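Two Baskets on the Counter

How one household keeps toys, tape and supper off each other's ground

Jolán Antal has worked out of the same house in Uvbridge for twelve years, first as a bookkeeper and now as a home organizer with a waiting list. She owns no label maker. Her shelves have no matching jars. What she has is baskets, most of them bought secondhand at the Jarkel market, and a rule that each one sits in the open where people walk past it.

"A lid is where things go to be forgotten," she says. "I want to look down and see what I've got."

Her clients tend to arrive with closets full of clear plastic bins. Antal usually asks them to take the lids off ten of the bins and live that way until May. Some put the lids back on the first evening. Others call her to say they have given half the bins away.

The long gray counter by the curtains is where she tries out arrangements before she suggests them to anyone else. She likes it because the light is even and the top wipes down with a damp cloth.

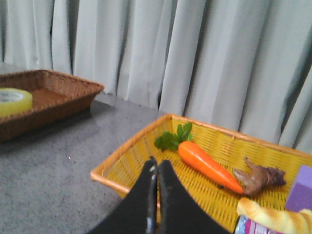

Page 40

Toys go in the yellow one, a shallow tray with a fine plastic weave and a rim in orange-tan. Antal prefers a low tray for toys over a deep hamper. Children tip a hamper out to reach the thing at the bottom, she says, and then the floor is the toy box. With a tray they can pick out a piece and leave the rest alone.

The weave matters too. Plastic can be rinsed in the sink and shaken out, and it doesn't snag on small parts. She keeps wicker for things that stay clean: mail, string, tape, spare keys. A client in Winolov once put a wicker basket under a dripping houseplant and brought it to her in a paper bag, gray with mold. It could not be saved.

The two baskets are never pushed together. Antal leaves open counter between them, enough to set down a grocery bag or sort a stack of paper, and she is strict about it. Once baskets touch, she says, things start to drift from one to the other, and after a week neither has a purpose.

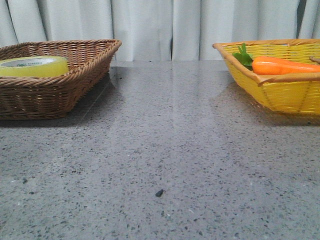
Speckled stone, a plain curtain and a wicker basket with a braided rim.

She also has views on counters. A speckled surface hides crumbs, which pleases most people and worries her a little. She runs her hand over it every Tuesday morning, before the first client calls, and again after supper. Her mother did the same with a kitchen table in Amissah — palm flat, from the back edge to the front — and Antal says she can't clean a surface any other way.

Money is not much of an obstacle in any of this. The most she has spent on a client's baskets is 200 dollars, for a family with four children and a mudroom, and she still thinks it was too much. She tells people to start with two and wait. If a third is needed, it will be obvious from what piles up on the counter. 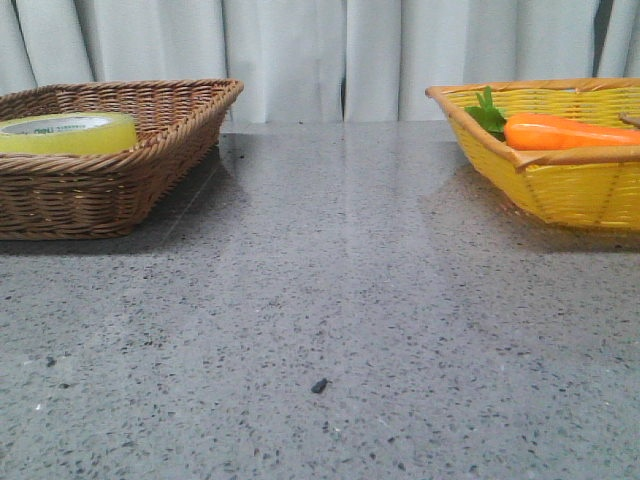

Tape is the item clients ask about more than any other. It wanders from room to room, and a household that owns five rolls can seldom find one when a box has to go out. Antal keeps a single roll in use and buys the next when that one runs low. Hers lies flat in the brown basket, toward the front, a thick yellow-green roll on a white core with "deli" printed in small letters inside. She puts it where its edge shows above the rim, so it can be spotted from the doorway and picked up without digging. Scissors live elsewhere, in a drawer with a latch.

The last step is the dull one. Each evening whoever is in the kitchen returns what has strayed and takes out what doesn't belong. Antal allows ten minutes for it and says it seldom takes that long. If it does, the basket is holding too much, and something in it should move to another room or leave the house.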